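Prundari staff thread, since a few of you asked what I meant by "the arm is not the problem." Going to be long. Mute me if you need to.

I work at the Vivasley site. Bench work, small appliances, returns and refurb. I've been there long enough to have trained a good share of the people on my line, and I'm writing for myself, nobody else's logo on this.

In the spring we were told a robot arm would take over "the repetitive part" of the bench. That phrase has been bugging me ever since. Whoever wrote it has never done the repetitive part.

You pick up a small piece. You hold it up against the housing. You feel whether the edge is true. If it isn't, you put it in the other bin and you don't think about it. That feeling in your fingers is most of the job and it isn't written down anywhere.

The slide deck said 361 units a shift. Nice number. I asked what counted as a unit and got three answers in one meeting. One of them included units a person had to redo.
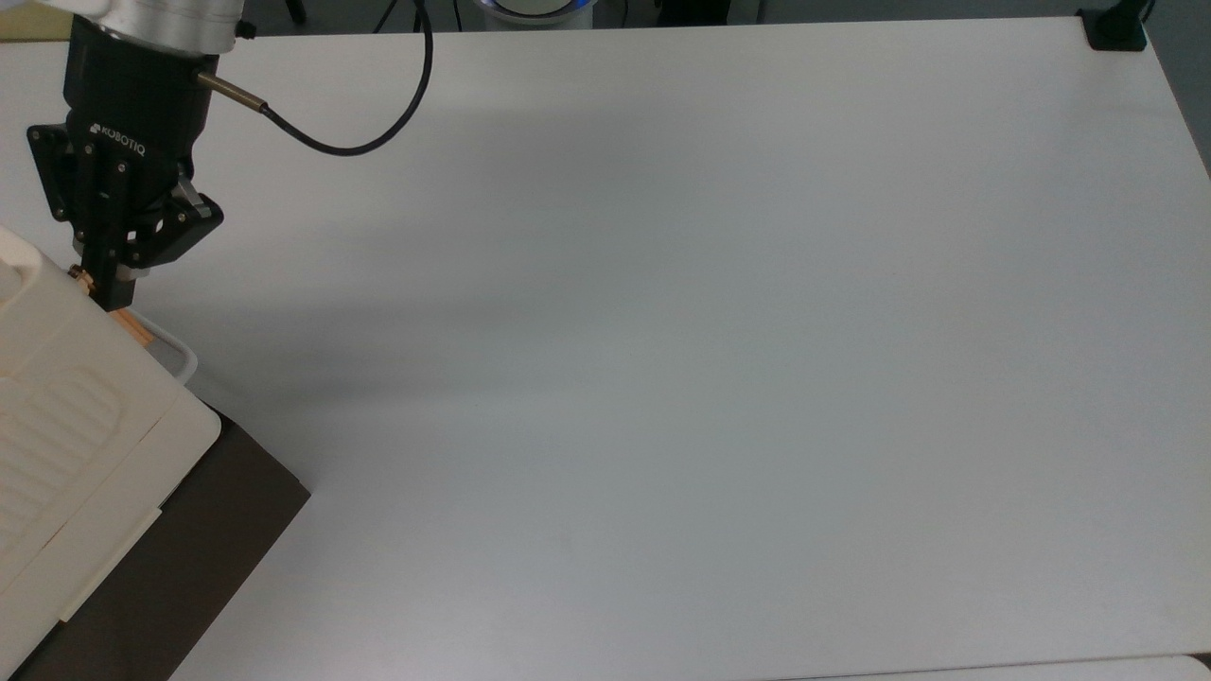
So when they say the gripper "does the handling," ask who does everything on either side of the handling. Somebody sets the unit where the arm expects it. Somebody moves the cable. Somebody sorts the parts so they all face the same way. Those used to be five-second things you did without noticing. Now they have a job title.

The job title is "cell attendant," by the way. It pays the same as bench. It is a lot more standing and a lot less deciding.

I did it for most of April. What I noticed first was how quiet it got. On the bench you talk. You ask the person next to you if a part looks off. In the cell you watch, and you wait for it to stop, and when it stops you press a button and write down a code.

There are 77 codes. I use four of them. The rest are for somebody's dashboard.

Karamanlidis did the install. Their people were decent, I'll give them that. They asked us good questions the first week, then they went home, and the answers went with them. When we change to a different model of appliance now, we put in a ticket and wait.

Changing models on the bench took as long as it took to clear the bench and wipe it down.

I'm not scared of the machine. People keep hearing it that way. A gripper that can hold a small part steady all day is a good tool, and my wrists would have loved one years ago. If you'd given it to us and said "figure out where this helps," we'd have found you a spot by lunch.

Instead they picked the spot off a spreadsheet and fit the people around it.

Also, about "no one will lose their job." True so far. But three people left and those spots never got posted. I don't know what you call that. The company calls it attrition. On the floor we call it covering.

Somebody replied that the Vundetti plant did the same thing and everyone there loves it. Could be! I talked to a guy who used to be at Vundetti and he said the arms were fine once they let the line leads change the settings themselves. We are not allowed to change the settings. We have asked. The ticket is still open.

My actual asks, if anyone upstairs reads this – let attendants adjust the cell, count rework as rework, rotate people back to the bench so they keep the feel for it, and pay for the extra training you say we're getting.

That last one matters more than it sounds. The new hires go straight to the cell. They've never had a bad part in their hand. When the arm is down for a day, and it will be, who is going to run the bench?

Anyway. Back on shift early tomorrow. Will answer replies on my break, but if yours starts with "well, in manufacturing" please assume I know what building I'm in.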